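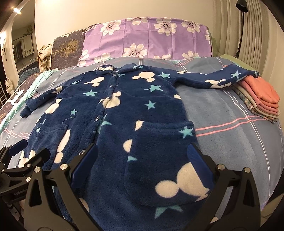 The hotel robe used to be a promise. You opened the closet, found something thick and white on a padded hanger, and understood that for 2 days you would be a different person, one who ate melon before ten.

I have been keeping track of robes since 2000, when a spa outside Gakdale gave me one so heavy I needed a rest after putting it on. The belt alone could have moored a ferry. I wore it to breakfast, to the pool and, by mistake, into a wedding reception.

We use cookies to remember your preferences. Accept all | Manage settings

Things have thinned out. At the Honitz, in February, I paid extra for a "lounge-tier" room and was handed a waffle-weave garment that reached my knees only when I sat down. A card in the pocket said I could buy it for 70 dollars. I put the card back.

So people have started wearing the good robe at home, where no one charges them for it. Buttons have crept in -- a sensible move for anyone who has answered the door to a courier with a slipping belt. Fleece is winning over terry, mostly on the grounds that it feels nice and terry feels like a towel with ambitions.

My own is 7 years old and has one working pocket. I wear it until noon, later if the phone stays quiet.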